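Ticket 3871 – Stock counts not syncing from handheld to Trisora
Opened: December 10, 2025
Priority: medium
Status: waiting on vendor

Problem: The Laizer handheld scans fine, but counts for the snack aisle never reach Trisora. Other aisles post within a minute. No error on the handheld. The sync log shows "batch accepted" and then nothing.

Steps tried:
Restarted the handheld and the Sutum base station. No change.
Logged out and back in with the store account. No change.
Moved the handheld to the other access point. No change.
Deleted the aisle profile and pulled it down again. The next batch of 12 lines posted, then it stopped.
Exported the batch by hand and uploaded it as CSV. 215 rows went in, 18 rejected with "location not found."

Snack aisle shelving:
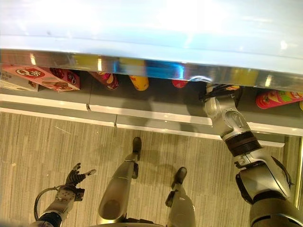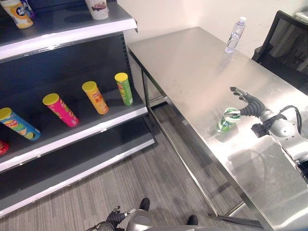 The rejected rows all use the old location codes from before the September update. Trisora dropped the shelf suffix in that update, but the aisle profile on the handheld still adds it. Chip canisters like the green one with the yellow lid on the middle shelf get rejected every time, while anything filed under the bare aisle code goes through. Editing the suffix on the handheld is locked – it needs an admin key from Laizer. Key requested. Until it arrives, edit the codes in the CSV and upload by hand at close.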